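Second Generation, Same Shell: A Look at the Lenotent 2

7 min read
Last updated: October

Jindham has replaced its entry-level phone after a single year. The Lenotent 2 keeps the housing, the button layout and the charging port of the first model, and puts nearly all of the new money into the display, the battery and the modem. It is sold in the same three storage sizes and uses the same cases, which will please anyone who bought one.

The display is the easiest change to see. Pixel density has gone up to 304 per inch, and peak brightness is now rated at 1,000 nits. That second figure applies to a small patch of the panel in direct sun. With the whole screen white, our meter read well below it, as it does on every phone in this price class. Text is sharp at normal reading distance. The panel still refreshes at a fixed rate, so scrolling looks the same as it did last year, and the automatic brightness still reacts slowly when you walk indoors.

Battery life is harder to rate from a spec sheet. Jindham claims 24 hours of mixed use. Our loop alternates web pages, local video, a voice call and standby, with the screen held at a fixed level, and the phone came close to the claim on Wi-Fi. On a cellular connection in a weak signal area it did not. The first Lenotent had the same gap, and the new modem narrows it without closing it.
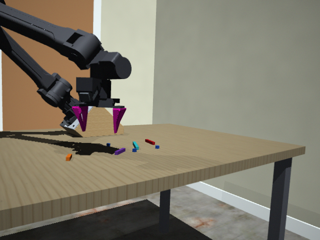
Simulated arm with magenta gripper fingers over a tabletop.

The processor comes from Mnguni and is a revision of last year's part. Clock speeds are slightly higher on the two fast cores and unchanged on the rest. The graphics block is the same. In daily use the difference shows up when an app is opened cold, and again when the camera is started from the lock screen. Games that ran poorly on the old phone run poorly on this one. Under a long load the chip slows itself down early and then holds a steady level, and the back of the phone stays comfortable to hold.

Memory is a weaker point. The base version keeps few apps open, and browser tabs reload often. Buyers who switch between maps and messages all day should go one step up.

Software is Cetura, Jindham's own layer, now in a cleaner build. The settings menu has been put in a sensible order, and the duplicate gallery and calendar apps are gone. Notifications can be grouped by app or by time. The home screen still cannot be rotated. Security updates are promised for a longer period than before, but the schedule is quarterly, and the first one arrived late on our unit. 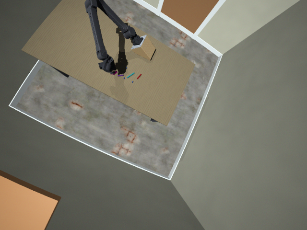 Two black robot arms above a wooden table, computer rendering.

Call quality is good. The earpiece is louder than the old one and does not distort at the top of its range. The single bottom speaker is easy to cover with a finger in landscape mode. The headphone jack remains.

The camera hardware is carried over. Processing has been retuned, with less sharpening and a cooler white balance under indoor light. Skin tones are better for it. Low-light shots are still soft, and the depth sensor adds little.

Owners of the first Lenotent have no strong reason to upgrade unless the battery is worn. For someone coming from an older phone, the middle storage size is the one to get, at the price Jindham asks for it. The top version costs nearly as much as phones with a better chip.

Comments (3)

tallgrass: Does the card slot still share space with the second SIM? Could not find this in the review.

r_mode: @tallgrass Yes, same tray as the old one. Two SIMs or one SIM and a card.

ovenbird: Quarterly updates on a phone I'm meant to keep for years. Pass. The display does look good in the store, though.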